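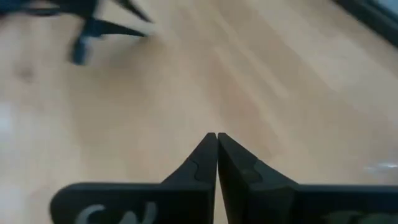 Week 8 handout: Showing a robot what to do, and what it does with that

Course notes, Raíssa Leite. Read before lab. The Wirkema reading is optional this week.

1. What you are being sold

Every vendor page tells the same story. A person moves the arm a few times, the arm learns the job, and the person goes home early. The Drilla brochure I passed out in April has it in large type on the first page. I want you to leave this unit able to ask what "a few times" meant, who did the moving, and how many tries were thrown away before anyone counted.

There are two ways to show an arm a task. In hand guiding you take hold of the arm itself and push it through the motion. In remote control you move something else – a second arm, a pair of handles, a headset controller – and the working arm follows. Both get called "demonstration" and people slide between the words as if it made no difference. It makes a lot of difference to the data.

2. Hand guiding

Good: you feel the weight and the joint limits, so you rarely ask for a pose the arm can't reach. Bad: your own hands and sleeves are in the camera view. A model trained on those pictures may lean on the hands as a cue, and the hands won't be there later. There is also the plain matter of two arms and one person. Try guiding both through a lamp assembly and see how soon you want a third hand.

3. Remote control

Now your hands are out of the picture, but so is your sense of touch, unless the rig feeds force back to you. Most cheap ones don't. Beginners squeeze too hard, pause a lot, and overshoot. The pauses go into the recording along with everything else. If you train on them, expect an arm that stops for no visible reason.
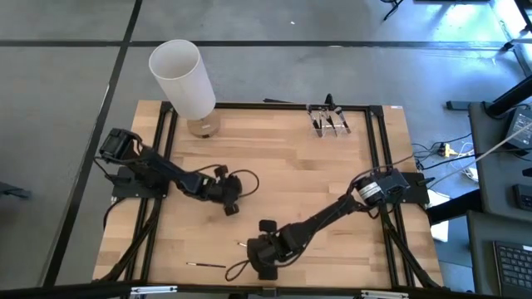

Two-arm table with lamp and paintbrush.

Write down the start state for every episode, including things you think don't matter. A brush lying on the wood is part of what the policy sees. If it lies there in one batch and not in the next, you have two batches, whatever the file name says.

4. How much is enough?

Diệp Kiều's group project last term collected 70 episodes for one pick-and-place task and got a decent result with the table exactly as it was during recording. They then moved the start position of the object by the width of a hand and it fell apart. They reported both numbers, which is why I still use the project. Clarkau's sales deck says 900 episodes for a comparable task and gives only the good number.

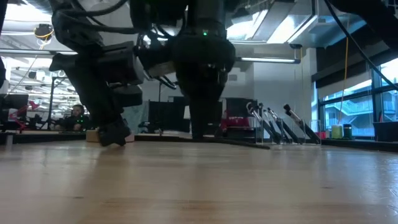

More episodes help if they differ in ways you will meet later. Another hundred copies of the same reach, done by the same tired person, mostly teach the arm that person's habits. Gervásio Peixoto disagrees with me on this and will give his side in the second hour. Make him show you the test conditions.

5. Reading a success rate

A success rate without a test setup is decoration. Ask where the objects started, whether the starts were picked before or after training, and who decided that a near miss counted. Then look at the layout itself. With a lamp standing at the back of the table and the center and lower half bare, I would want to know how much of that bare wood was ever used as a starting spot. Shadows deserve the same question: the lamp and both arms throw soft ones across the wood, and sunlight is bright on the floor beyond. A policy tested only under the light it was trained under has passed an easy test.
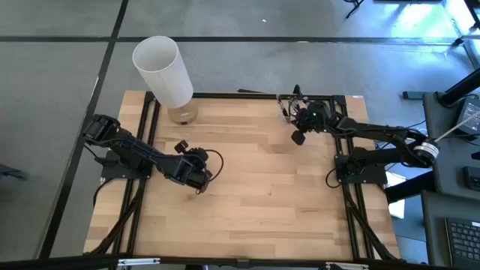

Resets are the part of the work that papers skip. Somebody puts the objects back between episodes, and that person gets sloppy or, worse, gets helpful, and sets things where the arm likes them. The lamp near the back rail is a fair case. Its shade and base could be put back a little differently each time, and you should decide beforehand how differently, then write it down.

6. For lab

Work in pairs. One operates, one resets, then swap. Keep the failed episodes in their own folder and do not delete them. Solange Aguiar has the log sheets. Hand in one page answering this: which of your episodes would you be embarrassed to train on, and did you leave them in?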